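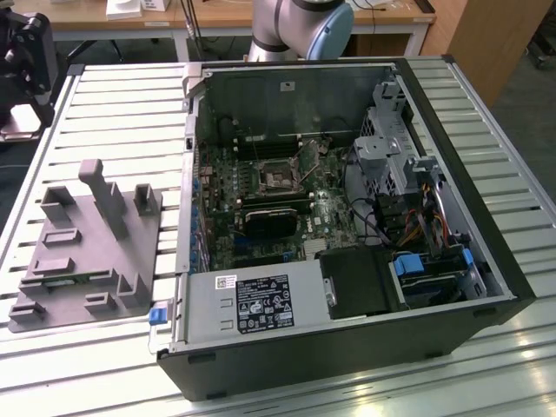 企業のリース満了機を再整備して再販する事業では、原価の大半が部品代ではなく判定にかかる時間で決まる。Prevumportで法人向け中古PCを扱うVenckusの技術責任者、Cormac Corrigan氏は「一台にどこまで手をかけるかは、開ける前に七割方決めておく必要がある」と話す。判定の基本単位は筐体ではなくマザーボードである。冒頭の写真のように「DELL」の印字が入った基板で、CPUソケットが空、メモリが装着済みという状態であれば、同社の台帳では完成機ではなく「基板・要CPU」の区分になる。外装の傷は価格に影響するが、区分には影響しない。

同社が3月に受け入れた台数は276台だった。ほぼすべてが同一のリース契約から戻ったタワー型で、構成もそろっていたという。

「構成がそろっているロットは扱いやすいと思われがちですが、故障の傾向もそろっています。電源の型番に弱点があれば、全台に同じ弱点がある。最初の数台で傾向をつかんだら、検査項目の順番を入れ替えます」

検査項目の管理には、在庫管理ソフトのPromoraを用いている。受入時に資産番号、基板の型番、ファームウェアの版を登録し、以後の工程はすべて基板の型番に紐づける。筐体のシリアル番号を主キーにしていた時期もあったが、基板を載せ替えた機体で履歴が途切れるため廃止した。移行時には過去の記録3,000件を手作業で照合した。

「照合で困ったのは、欠損よりも重複でした。同じ基板が二つの筐体の履歴に出てくる。片方は部品取りの後に基板を戻した記録で、もう片方は戻した事実を書いていない。どちらが正しいかは現物を見るしかありません」

負荷試験の時間は一台あたり60分としている。以前はこれより長かった。短縮の根拠を尋ねると、Corrigan氏は故障の発現時刻の分布を挙げた。同社の記録では、試験中に落ちた機体の大部分が開始直後に落ちており、後半に落ちた機体は室温の高い日に偏っていた。試験を延ばすより、室温の記録を必須にしたほうが再現性は上がる、という判断である。
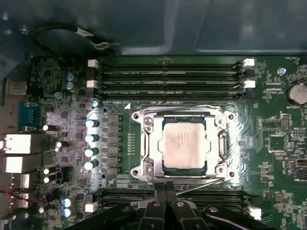
保持枠に収まったプロセッサ。ヒートスプレッダの表面に印字がかすかに残る。

熱伝導材の扱いについては、社内でも意見が割れているという。Corrigan氏自身は、取り外した場合に限って塗り直す立場をとる。

「温度が基準内にある機体のヒートシンクを、塗り直しのためだけに外すことはしません。外せばソケットのピンを傷める機会が一度増えます。ただ、同僚には全台塗り直すべきだと言う者もいて、理由も筋は通っています。次の使用者が五年使うなら、その五年分を今やっておくべきだという考え方です」

現行の手順書では折衷案を採り、高負荷時の温度が同型機の中央値を一定以上超えた場合に塗り直しの対象とする。しきい値は型番ごとに設定し、公開はしていない。

CPUの交換にも制限がある。ソケットの形状が合っていても、ファームウェアが対応していなければ起動しない。メーカー製の業務用機では更新の提供が終わっている例もあり、換装候補の表は型番とファームウェアの版の組で作成している。

「表にない組み合わせは試しません。動くかもしれない、という状態のまま出荷すると、保証の問い合わせで必ず戻ってきます」

販売先は二系統に分かれる。一つは一般法人、もう一つは教育機関向けに機材を取りまとめるKindierである。後者には昨年度に780台を納めた。Kindier向けの仕様では性能の上限より均質性が優先され、同じ教室に入る機体はメモリ容量とストレージの型番をそろえる。 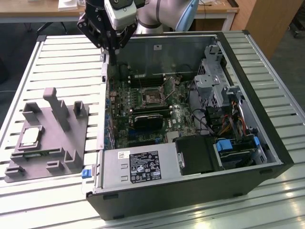

側板を外して横に寝かせたタワー型筐体。内部中央に緑色の基板が見える。

均質性の要求は在庫の持ち方にも影響する。端数の機体は教室単位に組み込めず、次のロットを待つことになる。待機中に劣化が進むのは主にコイン電池で、出荷直前に電圧を測り直している。時刻設定が初期化された機体は証明書の検証に失敗し、利用者側では通信障害に見えるため、原因の切り分けに時間を取られやすい。

データ消去の証明についても聞いた。同社ではストレージを受入時点で本体から分離し、別工程で消去する。証明書はストレージのシリアル番号に対して発行し、本体には発行しない。

「顧客は本体の資産番号で証明書を欲しがります。気持ちはわかりますが、消したのはドライブであって本体ではない。対応表は付けますので、台帳の側で突き合わせてもらっています」

この対応表の形式には業界共通の規格がなく、取引先ごとに列の順序が異なる。現在は七種類の書式を維持しているという。Promoraの出力機能では三種類までしか賄えず、残りは変換スクリプトで処理している。

今後の予定としては、電源ユニットの単体試験を受入直後に移すことを検討している。現状では本体の負荷試験と同時に行っており、不合格の原因が電源か基板かを分けるのに再試験が要る。単体試験用の負荷装置は選定中で、手順書の改訂は装置の納入後になる。改訂版では、端子の嵌合状態を目視で確認する項目も追加する。

(取材日:2025-04-19)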